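Publications > Working Papers > Labor Mobility > Section 4

4. Employer responses to changes in work visa rules

The interviews covered 60 firms that had at least one employee on a temporary work visa when the new rules took effect in January. Most learned of the change from the press. Indero, a software company with offices in two countries, sent a memo to all staff the same evening and asked visa holders to put off personal travel. Løken waited 3 weeks before writing to anyone, and by then several employees had already hired their own lawyers.

Written statements from management were often warm in tone and short on detail. Staff we spoke to wanted to know who would pay legal fees, whether a spouse could keep working, and what would happen to their job if they were refused entry. Strobel and Hamann found the same gap in their earlier survey of 2142 visa holders.

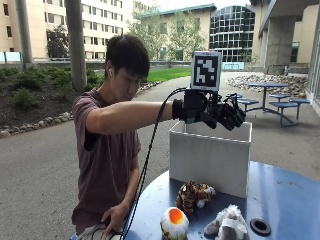
Figure 2. Outdoor table, man wearing a sensor glove on his right hand.

Firms also differed in whether they moved work or moved people. Bruvidov let affected engineers work from its foreign office for as long as their cases were open, at full pay. Tondovano offered the same option but cut salaries to the local scale, and two of the people we interviewed turned it down for that reason. Neither firm had a written policy before January.

Smaller employers had fewer choices. Those with a single office could offer unpaid leave or remote work, and remote work raised tax questions that their accountants could not answer quickly. Some dropped open positions that would have needed a new visa — a cost that does not show up in counts of refused applications. We return to this point in Section 5.

Filed under: Immigration policy, Employers, Technology sector

Contact the authors: Svenja Strobel, Kai Hamann | Back to top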